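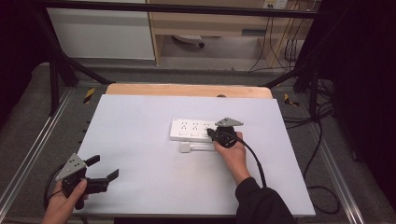
Vol. 19, No. 42

FOR IMMEDIATE RELEASE — Skevik ships Cillell 51

21/10/2025. Out now: Cillell 51, planning and perception software for two-handed work. New grasp planner. Faster replay of hand-held gripper demos — plugs, cords, power strips. Cable tracking still in beta, full version due in August.

"Less tuning, more runing," said Nhung Nông, software lead. "Teams kept asking for the replay tool. Its in."

Free upgrade for current licenses. Press contact: Thierry Deschamps, Skevik.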